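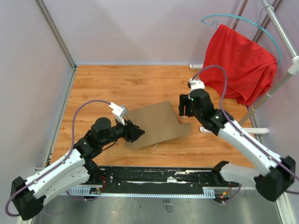
Zwischenbericht an die Förderstelle, 02.10.2024

Projekt Ustar: Tennis für Jugendliche beim Sportverein Wanus

Im Berichtszeitraum haben 30 Jugendliche regelmässig am Training teilgenommen. Für die Platzmiete wurden 3.494 Euro ausgegeben, für Bälle und Netze 481 Euro. Die Doppelrunde gegen Sipos ist gespielt — wir haben sie leider knapp verloren. Das Hallentraining beginnt im Januar. Den Antrag für die zweite Rate reichen wir getrennt ein.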